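Zurna Match Board review: a lot of magnets for a little football

Posted Jul 11, 2024

My suspicion of tactics boards goes back to a coach I had at fourteen, who owned a very nice one and never won anything with it. He would push the left back up the board with two fingers, look at us, push him back again, and then we'd go out and lose to whoever had the big kid. So when the club at Nornden passed along a Zurna Match Board and asked whether we should buy one for every age group, I wasn't the softest audience they could have found.

I've had it since December, which covers indoor season, preseason and the whole spring schedule with an under-13 girls' side. The club paid for it. Zurna doesn't know I exist.

The board folds in half like a briefcase and opens to a full soccer field on one side and an enlarged attacking third on the other. You get 60 magnets, a dry-erase marker in each of two colors, a cloth, a drawstring bag, and a code for the app. It costs $41 without the easel legs and I would strongly advise you to stay without the easel legs, which I'll get to.

The surface is good. I expected it to ghost after a month, as the cheap ones do, with every arrow from every halftime still faintly there under the new ones, and it hasn't. Red comes off clean. Blue needs the cloth and a bit of spit. The field markings are printed under the coating so you can't scrub them away, and whoever drew them knew the penalty arc isn't a semicircle, a test that my old Simanjuntak board failed for six years.

The magnets hold on a vertical surface in wind, and that's about all I ask of a magnet. They're numbered, two teams plus goalkeepers, and a pile of extras in shapes whose purpose the booklet does not get around to. There are triangles. I have used the triangles as cones. There are also some small gray squares that may be mannequins, or referees, or nothing. The numbers are too small. From the back of a huddle of twelve-year-olds, 6 and 8 are the same player, and if you coach a double pivot you'll spend a while explaining which one of them you mean.

Now the claim on the box, that the board "builds game intelligence." I don't believe it does, and I don't think a board can. My midfielders got better at scanning this spring. They also played rondos twice a week and got a year older. I'd be lying if I gave the credit to something I mostly used to show the corner kick assignments. Where it does help is with restarts, where everybody stands still and you can point. Once the ball is rolling, the picture on the board is out of date before you've put the cap on the marker.

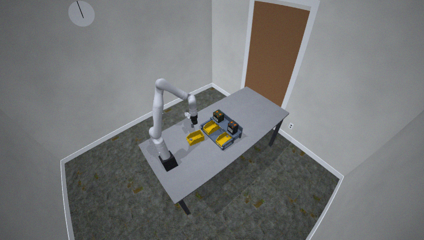
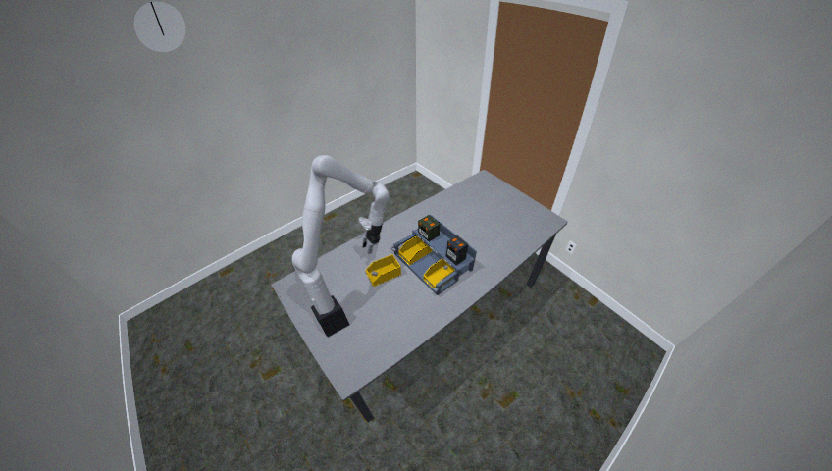
Storage is where this kit really annoyed me. All those magnets go into one bag, loose, so before every team talk you tip the lot onto a bench and go fishing for your back four while the clock runs. By spring I was missing a number 3 and most of the triangles. What I want is something closer to that slate-colored tray with the divided compartments, where the two yellow bins in the second picture each have a section to themselves. One section for us, one for them, one for the odds and ends, and a lid that shuts properly. Zurna sells a hard case separately, and it's a hard case with one big space inside it, so you'd be paying extra to have the same mess in a rectangle. I ended up with a tackle box from the hardware store.

The easel legs. I borrowed a set for two weekends. They screw into the back with plastic thumb nuts, they're fine on a gym floor, and on grass one leg always finds the soft spot. At Pukham, in the away technical area, which slopes, the whole thing went over during my one and only attempt at a calm speech about defensive shape. Lean it on the bench. Have a substitute hold it. Either is better.

The app is thinner than advertised. The front page promises 700 drills, and I suppose if you were generous you could get there, but a great many are the same drill with the grid a different size or the arrow going the other way. I looked for something on defending the back post and was given a dribbling relay. You photograph the board and it's meant to turn your magnets into a clean diagram you can send to parents. In good light it gets most of them. It kept reading my goalkeeper as a cone, and she was not pleased when I showed her. You can fix things by hand, at which point you might as well have drawn it by hand. Export is free for the first season and then it's a subscription, and the box is quiet about that part.

I did try to be fair to it, so I lent the board for a month to Genalyn Dimaculangan, who has our under-16s and likes diagrams a lot more than I do. She came back keener than I am. Her players are old enough to come up and move the magnets themselves, and she runs it that way: give them a situation, a goal down, a player short, and make them argue it out on the board before anyone touches a ball. I sat in on one. It was loud and pretty useful – the center back talked the striker out of a press that would've left thirty yards behind it. I'll give Zurna that one. I would also point out that she used to do the same thing with bottle caps on a cooler lid, and the arguments were just as good.

Durability, so far, is okay. The hinge has picked up some play and the two halves no longer meet perfectly, so a magnet dragged over the halfway line catches on the way through. One corner of the frame has opened where it was dropped on asphalt, my fault. The marker clips broke early. Both of them, the same week, with no drama.

Should a club buy one per age group? At our place, no. Under-9s have no business near it; they need the ball and a snack. Under-11s get about one picture's worth of attention, and you can do that with four cones on the grass. From under-13 upward I can see a case for one board shared between two teams, provided somebody sorts out a proper box for the magnets on day one and writes bigger numbers on them in permanent marker.

If you already have a board that wipes clean, keep it. If you have the Simanjuntak with the wrong penalty arc, the Zurna is a better object, clearly, and your team will give up the same goals. Skip the legs, skip the case, don't put your card into the app.

Good: surface, magnets hold in wind, folds flat, fair price for the board alone
Bad: tiny numbers, the bag, the hinge, the app after the first season
Size: fits behind a car seat, doesn't fit in a normal ball bag
Score: 4 out of 10 for an under-13 coach, a couple more if your players are older and like to argue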